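Grumetti Fire and Rescue Service completes investigation into Revetti storage building fire

October 19, 2026 – The Grumetti Fire and Rescue Service has completed its investigation into the fire that destroyed part of a commercial storage building on the Revetti industrial estate. The cause has been classified as accidental. The point of origin was a battery charging area on the ground floor.

The first call was received shortly after 3 a.m. from a driver passing the estate. Five appliances and two aerial units attended. Crews found fire showing through the roof at the northern end of the building and began defensive operations from the Clostska Road side. An internal attack was ruled out after a section of racking collapsed near the loading dock.

The building was divided into 16 tenancies. Fire damage was confined to the northern end by a masonry separating wall, which held for the duration of the incident. The remaining tenancies sustained smoke and water damage to varying degrees. There were no injuries to occupants or firefighters.

Crews remained on site for almost 14 hours to extinguish hot spots and monitor the wall. Runoff was contained with booms at the stormwater outlet on Hsiao Creek, and water samples taken downstream were within normal limits.

"The burn patterns and the electrical evidence were consistent with a failure at one of the chargers," said Thanasis Zacharopoulos, Manager of Fire Investigation. "The separating wall had been inspected and its penetrations were properly sealed. That limited the spread to the southern tenancies."
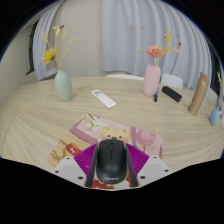

A black Lenovo wireless mouse above a pink printed mouse pad.

Investigators examined the remains of the charging area over several visits. Competing hypotheses, including deliberate ignition and a fault in the main switchboard, were considered and excluded. No trace of accelerant was found in the debris samples submitted for laboratory analysis.

The report makes two recommendations to the building owner. The first is that charging equipment be relocated to a ventilated bay with fire-rated construction and clear of stored goods. The second is that smoke detection in the roof space be connected to a monitored alarm. The detectors fitted at the time sounded locally only, and the building was unoccupied.

Businesses that charge batteries on their premises are reminded to use the charger specified by the manufacturer, to keep combustible material away from charging points and to remove damaged batteries from service.

The northern end of the building remains fenced under a prohibition order. Demolition of the unstable roof section is scheduled for November. Access for tenants of the southern units is being arranged through the building owner.

Copies of the investigation summary are available on request from the Grumetti Fire and Rescue Service media office.

– ENDS –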